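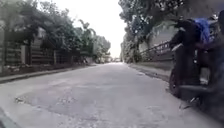

Access lane with patched surface, low curb and slatted boundary fence on the left, railing on low concrete wall on the right.

Kivis Lane Repair Mortar

Cement-based patching mortar for worn concrete lanes, driveways and service roads. Suited to shallow surface damage, crumbling patch edges and loose areas where gravel has broken out of the old surface. Not for structural cracks or expansion joints.

Preparation
Cut back old patches to sound material. Square the edges; do not feather. Sweep out dust and gravel, then dampen the base without leaving standing water. Asphalt must be primed with Hidby Bond Coat before filling.

Application
Mix with clean water for 2 minutes using a slow-speed paddle. Place in one layer, compact, and strike off level with the surrounding surface. Finish with a wood float. Under trees, keep leaves off the fresh surface until it has set.

Technical data
Color: pale gray
Maximum layer depth: 45 mm
Working time: 68 minutes
Bag: paper, moisture-lined
Item no.: 184

Curbs and wall bases
Use Pimov Edge Mix for chipped curbs and the foot of low walls. Lane Repair Mortar is not rated for vertical faces.

Storage
Keep bags dry and off the floor. Reseal after opening. Do not use material that has formed lumps.

Supplied by Pappas. Full pallets are delivered to the curb only.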